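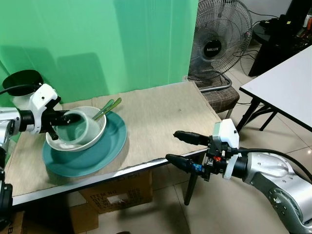 The crockery swap at the Guvthorpe community hall is back for the summer, and I popped in on 29/06/2025 meaning to stay ten minutes (I stayed most of the afternoon, of course). If you missed the first one in March, the idea is simple. You bring the plates and bowls you never use, you take home some that you will, and anything left at the end goes to the Okafor Street shelter kitchen. My favorite kind of set is the one where nothing matches, like a white bowl on a big teal plate, with one pale green handle and one yellow-green handle poking out of it and a clear glass to go along. Put all that on a beige woven mat with slightly frayed edges and I'm happy!

This time 177 households signed up, up from 131 in March, and between them they brought in 1264 pieces. I had no idea there were so many gravy boats in one small town. Bowls went fastest, same as before, and I saw two people very politely not fighting over a stack of soup plates. Glasses were slower. I think everybody already has a cupboard full of them.

The washing-up side has been sorted out too, which was my one big grumble last time. In March you pretty much took things as they came, and I spent the evening scrubbing dried oatmeal off a cereal bowl. Now there's a rinse table by the door, run by the folks from Clerno, the little secondhand shop next to the bakery. If something still has a film on it, you hand it over and they send it back through. It does mean a bit of a line - bring a book, or do what I did and chat to whoever is behind you.

Godent, the hardware store on Mill Road, gave 600 sheets of packing paper and let everyone raid its pile of cardboard boxes. Both were gone by three o'clock. I ended up carrying my lot home wrapped in my cardigan, and only one saucer got chipped on the way, so I'm calling that a good day.

A few things to know if you want to come to the next one. Knives are not accepted, but forks and spoons are fine. Placemats and table runners are welcome as long as they've been shaken out, and a worn edge is no problem at all. Please don't bring electric kettles or toasters, as the hall has no way to test them. You don't have to bring anything to take something, either - a couple of students setting up their first kitchen went off with a full box and big grins.

The next date will be up on the hall door and in the window at Clerno as soon as the booking is settled. I still have four egg cups to get rid of, if anyone wants them before then.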